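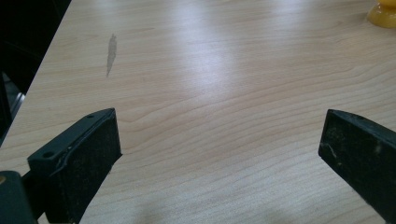 Marit reckons we've asked the toilet question the wrong way round, and that people will tick "I hold it in at work" because it's the least embarrassing box on the page. She said so over morning tea, quite loudly, and I've been chewing on it ever since.

Notebook, October, 3.40 pm

Survey wave two closed at lunchtime. We ended up with 2736 complete responses, which is lovely, and I've pulled out 113 for going through all the pages too fast to have read them (Hiu-tung's cut-off, and a fair one I think). Another 29 I'm leaving in for now with a flag, as they look to me like quick readers who knew their own minds. Ruoxi, if you disagree, come and argue with me before I run the weights!

Back to Marit's point. Question 14 asks whether people put off going when the only option is a shared toilet, and the answers are yes, no and sometimes. "Sometimes" is doing an awful lot of work there. I put it off sometimes, you put it off sometimes, my mum puts it off for a whole bus trip to Endilitz and then tells everyone. What we want is how often in the past fortnight, and what they did instead — waited, went home, used a different floor.

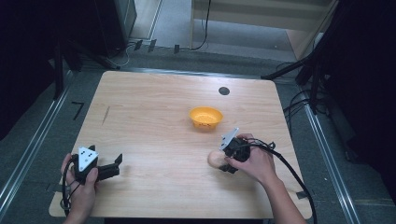 Table on the grey carpet, afternoon.

Thu dug out the old Jivia pilot for me, bless her, and it had a version with the fortnight wording. Only 396 people saw it, but the spread of answers was much nicer and fewer of them skipped. I'd like to borrow that wording whole and leave the colours and layout alone, so we're changing one thing at a time.

Also noted, mostly for me: the free-text box at the end is full of complaints about hand dryers. Pages of them. I've started a separate tab called "dryers" and will go back to it when I've got a cup of tea and some patience.

To do:
- send Ximeng the new question 14 for translation
- ask Setolska whether wave three can go out a week later
- fix the age bands, there's an overlap at 45
- return Thu's folder (green one, my desk)

Contact the survey group | © Setolska | Back to top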